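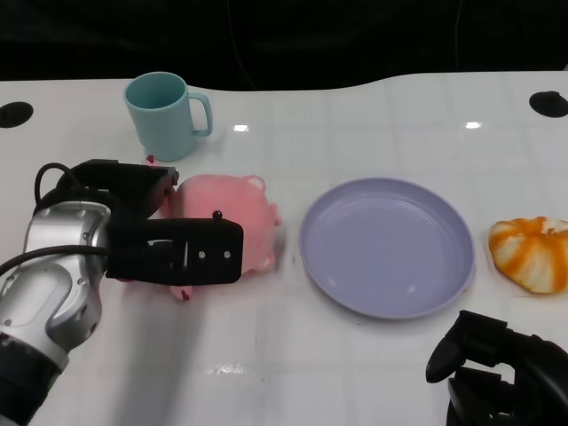 A teal mug and a plush pig on a white tabletop.

Tea first. Always tea. Wilmer Carhuamaca has run the night desk at the Clesville ferry office since November and gets through 4 mugs before the first boat. Milk in last, no sugar, dont argue.

Night work does odd things to a person's eating. Toast at midnight. Soup at five. He tried coffee, two weeks of it, couldn't sleep till lunch. Went back to leaves, a Jandholm blend, 50 bags a box, strong enough to stain a spoon.

The regulars bring their own. Lorry drivers mostly, a few nurses comming off shift. They talk weather, knees, the price of diesel. Then the Grilero sounds its horn and they're off down the ramp.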